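Chopsticks and Skewers: Why Do Kitchens Have So Many Sticks?
By Irja Huttunen, Buvanness Kids' Page
4/20/21

Open a kitchen drawer. Any kitchen. Forks, spoons, a rubber band, and probably some wooden sticks at the back. Where did they come from? What are they all for? Quick tour. Let's go.

First, two kinds of stick to know.

Chopsticks. Come in pairs. One alone is no good for picking up noodles (try it). Thick at the top, thinner at the end that touches food. Some are round, some are square at the top and round at the bottom. Square tops don't roll off the table so easily.

Skewers. Thin, usually with a point at one end. For poking through food. Meat, mushrooms, chunks of pepper, then onto the grill. Ask a grown-up for help with the pointy ones.

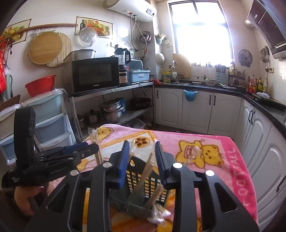 Lots of sticks are made of bamboo. Looks like wood, feels like wood, but bamboo is really a grass! A giant grass. It grows super fast, and it splits in nice straight lines. Perfect for sticks. Others come from trees such as birch or aspen. Pale wood, hardly any smell, so your rice still tastes like rice.

How old is the idea? Old. People in China were using chopsticks over 3,000 years ago. The first ones were probably for cooking, reaching into a hot pot without burning your fingers. Eating with them at the table came later.

Now, why the plastic sleeves? Throwaway chopsticks often come wrapped, one pair to a sleeve. Keeps dust off. Keeps fingers off too. You tear it open, you eat, done. Trouble is, that makes a lot of trash. A clear sleeve weighs almost nothing but it's still trash and it blows all over the yard.

Kalevi Vuorinen teaches third grade at Grirkum School and his class saved up every pair from their noodle lunches in April. They got 141 pairs. 135 of them still had the sleeve on! Nobody had even opened them. So the class washed the used ones, sorted the rest and put them in the art room.

What can you do with spare sticks? Plant labels. Stirring paint. A little raft. Holding up a floppy bean plant. Kalevi's class built a bridge out of theirs and it held a whole dictionary, untill somebody sneezed.

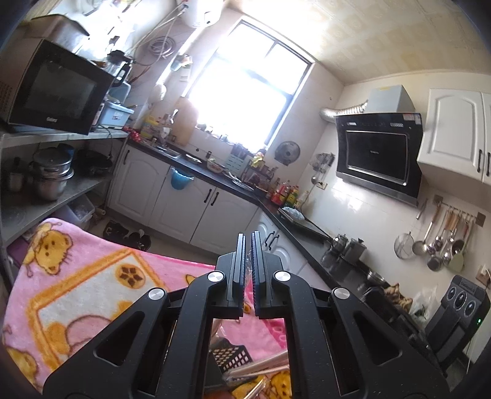

OK, storage. Sticks are a pain to store. Long, skinny, they roll, they slide under things. Lay them flat in a drawer and you get a tangle.

Best thing is a holder that stands up, with holes in the sides. Why holes? Air! Wood and bamboo soak up a bit of water when you wash them. Shut them in a closed cup while they're wet and they stay damp, and damp wood can go moldy. Fuzzy black spots. Yuck. Holes let the water out and the air in.

A holder with two parts is even better. Chopsticks in one, spoons in the other, or whatever you like.

Want to sort the sticks at home? Do it like this.

Find a soft place to work. A blanket is good, sticks don't roll so far on a fuzzy one.
Tip everything out.
Find the pairs. Same length, same color, same top.
Keep wrapped ones apart from loose ones.
Look for cracks and splinters. Those go out, or to the craft box.
Torn wrappers in the trash.
Everything else back in the holder, points down.

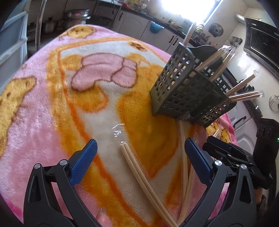 Pairs are the tricky part. Line the tops up against something flat and you can see right away if one is shorter. My cousins in Peltonen make it a race, and the loser has to dry the dishes.

Washing: reusable wooden chopsticks want warm soapy water, a rinse and a towel. Don't leave them soaking in the sink all night, they can warp. That means bend out of shape. A bent chopstick is terrible for peas.

Some words from this page:
Bamboo: a giant grass with a hard hollow stem.
Warp: to bend or twist out of shape.
Mold: tiny fuzzy stuff that grows on damp things.
Skewer: a thin stick for holding food while it cooks.

Next time: spoons, and why there are 3 sizes of them in my drawer. Send your spoon questions in by Friday and put your name on it please, last time I got a whole pile with no names.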